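Map notes, 3rd April

Parnerside is back in the server rotation as of this morning. Anyone who played the January version will want to download it again, as the old file won't connect. The new one has the same name with a 3 on the end.

The biggest change is the canal. In the old version you could walk along the bottom of it from the pump house to the rail yard without being seen by either team, and once people learned that, they stopped using the streets. I have raised the canal bed and put a grate under the second bridge. You can still get in at the pump house end, but you have to come up at the steps by the Marchand building, and the steps are visible from the upstairs windows.

I also moved the attackers' spawn back by one block. Gudrun Rustad timed the run to the first objective for me and the attackers were getting there 5 seconds before the defenders, which made the first objective pointless to defend. Now both sides arrive together if they run straight there.

Smaller things:

The ladder behind the bakery no longer throws you off at the top.
Glass in the Hurus office breaks properly. Before, it looked broken but still stopped bullets.
The roof of the parking garage has a railing you can crouch behind.
I took out 139 props that you couldn't see from anywhere you could stand. Most were crates inside sealed rooms, left over from when I was going to open up the east side.
Bots can find their way out of the laundromat.

Kvido Zelenák sent a long list of places where you could get stuck, with coordinates, and I fixed all of them except the gap beside the tram. The tram is one solid piece and I would have to rebuild it. If you get stuck there, type kill in the console.

A few people asked for a night version. I tried it and the street lights took the frame rate down to 50 on my machine, which is not a new machine but not a bad one either. I may try again with fewer lights. I don't want to bake it so dark that everybody just turns up their brightness.

After this I am going back to Eler, the village map. The layout is done and the church is textured, but the market square is still gray boxes. I need baskets, tools, tableware and other small stuff for the stalls.

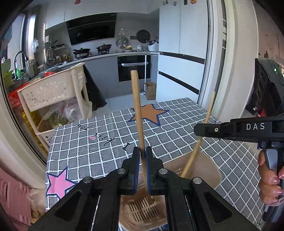 Chopsticks and a beige plastic basket with a slotted bottom.

Eler will be smaller than Parnerside and meant for 3 or 4 players a side. There is one road in and a footpath over the hill, and right now the footpath is much too strong. If you want to test it, leave a comment with your player name and I'll send the password.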